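Taltevum bench kit – set-up guide
Section 4: First pick on the table

Before you start: section 3 done, both arms homed, controller on the current release. If the controller shows code 456 go back to section 3, don't clear it and carry on.

4.1 Lay out the table

1. Clear the work surface. Plain colour, matt if you have it. Green works well, white is OK, patterned cloth is not.

2. Pick your test items. Start with packaging you already have – bottles, tubes, small cartons. Lids tight. No glass for the first run.

3. Lay bottles on their side, cap pointing across the table, not at the robot. Upright comes later (section 6).

4. Leave a finger's width between items where you can. Crowded layouts are fine once the basic pick is steady.

5. Keep film and loose wrap off the middle of the table. Shiny film confuses the depth reading. Items wrapped in it can wait at the edge.

Note: the laptop goes on a seperate table, never on the work surface. Router next to it, aerials clear of the arms.

4.2 Open hand check

1. Set speed to 18 per cent. Leave it there for the whole section.

2. Choose Hands > Open. Both hands should open fully and stop. If one finger lags, run Open again, then see the fault table.

3. Bring one hand over a bottle lying down. Fingers forward, thumb down. Stop above it – do not touch yet. 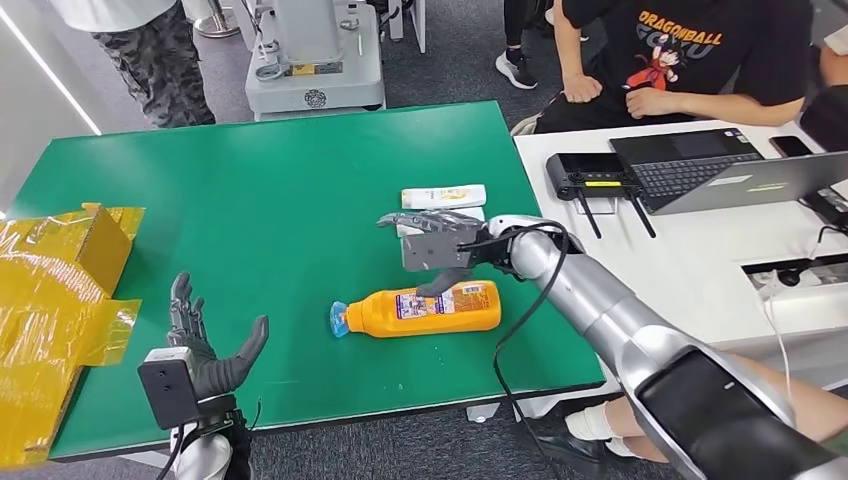 4. Check the cable at each wrist. It needs slack at full reach, but not so much that it can catch on the table edge. Clip it if in doubt, then move the arm through its full reach by hand and look again.

5. Press Mark. The screen saves the approach height. If the number jumps about, let the arm settle and press Mark again.

6. Lower, choose Close (Soft), wait for the tone. Lift 13 cm. Hold. Put it back down.

7. Repeat with a tube, then a carton. Small boxes need the pinch grip, set under Hands > Grip. The kit does not switch on its own, whatever the old leaflet said.

CAUTION: the hand can still close when the screen says Paused. Use the stop button before you reach in. Not the laptop, the button.

CAUTION: anyone sat at the laptop table counts as inside the working area if the arm can reach them. Check reach before you sit down.

4.3 Fitting the Hellska collar (optional)

For people with the single arm and not the hands. Skip to 4.4 if you didn't order it.

1. Power off the arm. Wait for the wrist light to go out.

2. Cover the arm if you are working with liquids or powders. Clear sheeting is fine. Keep it flat near the joints, no loose tails.

3. Offer the collar up to the end of the arm, wide base first. Turn until it seats. It should not rock.

4. Tighten the 4 screws a little at a time, going across and not round. Hand tight, then a quarter turn. No more, the threads strip.

5. Power on. Run Tool > Weigh with the collar empty, then again with whatever you plan to carry in it.

6. Move the wrist through its range at low speed. Someone at the stop button for this bit. 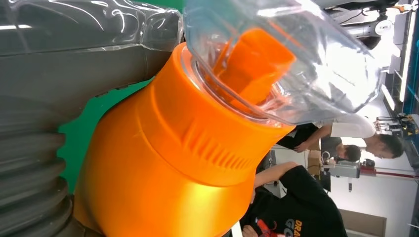 Kowalczyk, on the Skernuseck user list, disagrees with the order above: do the weigh before the screws are fully tight and you spot a badly seated collar straight away, as the two readings won't match. Also says the quarter turn is too much in a cold workshop and to stop at hand tight until the arm has been running a while.

We have tried it both ways. Weighing early is fine if you then weigh again at the end. On the screws – stick with the quarter turn, recheck after the first hour.

4.4 If it goes wrong

Hand opens but will not close – grip set to None. Hands > Grip, pick one.

Item slips on lift – change Soft to Medium. Still slips, mark the approach again, lower this time.

Arm stops half way – cable or sheeting snagged, nearly always. Stop button, clear it, home the arm, start from 4.2 step 2.

Weigh gives a diferent figure each time – collar loose or the arm was still moving. Wait, repeat.

Laptop loses the robot – check the router has power, then restart the client. No need to restart the arm.

Save your settings under File > Save set before going on to section 5. They are lost at power off otherwise.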